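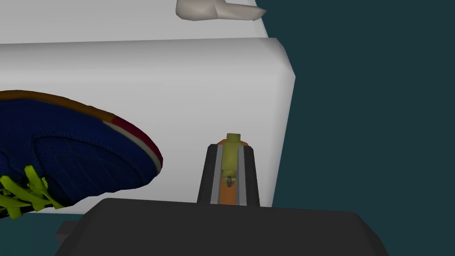
How early can we plant out the tomatoes at Cernwood? Wait until the second week of May, when the low beds have usually seen their last frost.

I know that's later than some of you were hoping, and believe me, I have trays on every windowsill and a very patient family, so I'm itching to get going too!

On 2025-03-26, Rigoberto Huerta wrote:
> Guadalupe, do we have enough seedlings for all the new plots? And is
> anybody saving me a few of those Jaramillo peppers? I lost mine to
> slugs last year and have not gotten over it.

Oh Rigoberto, of course I'm saving you some. Nicanor potted up 141 seedlings with me over the weekend (he talked to every one of them), and 5 of the peppers have your name on them. Manaia Rewi has offered her cold frame for the overflow — thank you, Manaia, you are a treasure.

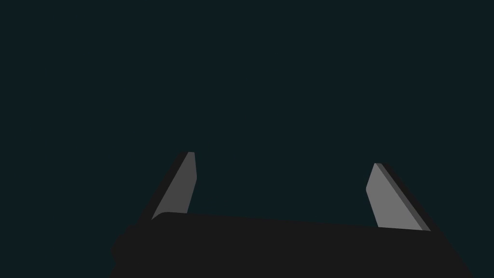

What should we do about slugs? Go out after dark with a flashlight and pick them off by hand, and water in the morning so the soil is drier by night.

My mother swore by crushed eggshells, and I still put them down out of loyalty, though I can't say the slugs ever minded much. If you have a trick of your own, please write back to the list.

Warmly,
Guadalupe Becerra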